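## Jullness cloth napkins, after a lot of dinners

I'll admit I bought these because they were on sale at Erham and I was sick of paper ones. Fifteen dollars for a set of 5 in plain white - I figured if they turned into dust rags by June I wouldn't cry over it. I've been using them every night for two months now and I'm kind of in love!

First, the good stuff. They wash up great (warm water, no fabric softener) and the hems haven't puckered at all, which my old Werer ones did after one trip through the dryer. They soak up soup, too. The not so good: they come out of the package stiff as a board, and one of mine had a loose thread I had to snip. Tomato sauce needs a soak overnight.

Folding is where I got picky. I want a plain wide rectangle, no swans, and this cotton takes it pretty well once you press it down with your palms. You do get soft diagonal creases across the middle, kind of a big V, and I've quit caring about them. Next to a white bowl and black chopsticks on my dark brown table it looks nice enough for company. I'd get another set in a color if they made one - four stars from me.
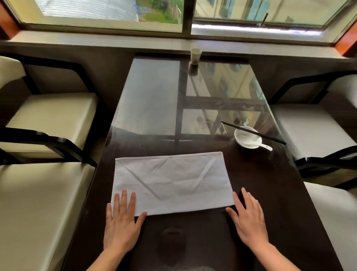
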